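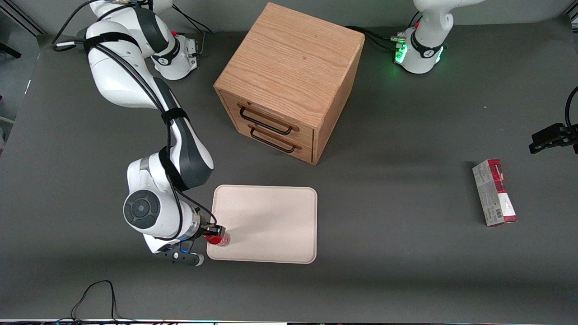
Todor Petek objected to our first draft on the grounds that people do not lose things in drawers, they lose track of which drawer. We kept his distinction, and the rest of this section is organized by it.

3.2 Storage location and recall in small households

Figure 2. Wooden drawer unit, pale tray and small carton on a dark gray tabletop.

Earlier work on household storage mostly asked people where an object was kept and scored the answer right or wrong. Shiuli Jayasinghe pointed out that this hides two separate errors. A person may name the wrong piece of furniture, or may name the right piece and open the wrong part of it. We coded the two apart. The first is called a unit error below, the second a compartment error.

We recruited 34 households in Puleck and Fliltley. Each kept a paper diary through July and wrote down every search for a small item — keys, tape, stamps, batteries, spare buttons — along with the first place they looked. The diaries gave us 1000 usable entries. Entries with no first location were dropped before coding.

Of the usable entries, 205 were unit errors. Compartment errors were more common in homes where one piece of furniture held most of the small items, and they were usually fixed within the same search. Unit errors were not. People who started at the wrong piece of furniture tended to go through all of it before moving on, and several gave up and bought a replacement.

Open containers gave a different pattern. Items kept in a tray were rarely reported as lost, but they were often reported as moved by someone else in the home. Closed cartons did worst on both counts. Diary writers seldom labeled them, and when they did the label described what the carton had held when it was new.

We used the Saarinen coding sheet with one change: a search that ended in another room was counted once, under the room where it began. Two coders worked separately and settled their differences on Wednesday afternoons.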